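Jelau hand-task collection: progress report, February

Hi all at Grarora, and thanks for being patient while we moved tables around (again). The big news first: we passed 3000 usable examples this month. The count stands at 3294 after review, and I'm really happy with how the newer ones look!

As you know, what Tundasano wants from us is small, fiddly, two-handed work seen from head height. Our early recordings leaned hard on cups and boxes, and the model got pretty good at big things and stayed hopeless at little ones. So most of this month went into the small stuff: caps, rolls, packets, anything you have to pinch. The first aid box has turned out to be our best prop by far. It has a tray with compartments, a lid on a hinge, and contents that never sit quite the same way twice.
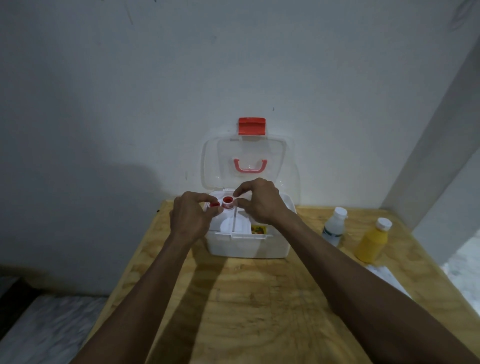
First aid box task, both hands at the tray: small cap on the left, tape roll on the right.

We now run 5 versions of this task, from taking out a single item to repacking the whole tray. Clips are capped at 90 seconds, which keeps labeling sane. I'd set the limit longer at first and regretted it pretty quickly (so many clips with a minute of nothing going on at the end).

Two things are still bugging me. Shadows are one. Arms throw big dark bands over the tabletop when the light comes in strong, and the hand tracker sometimes loses a fingertip in them. I've kept those clips in, tagged, and Marino's team is checking whether they help or hurt. The other is the clear lid, where the depth readings go straight through to the wall. We're labeling the lid outline by hand for now, and it's slow going.

Spending is on plan, apart from labeling hours, which ran over on account of the lids. I can cover that from the props line if you're okay with it, so please let me know.

Next up is drawers and zippered pouches, plus a second room with different walls and a different floor. I'll send the new task list over before we start recording.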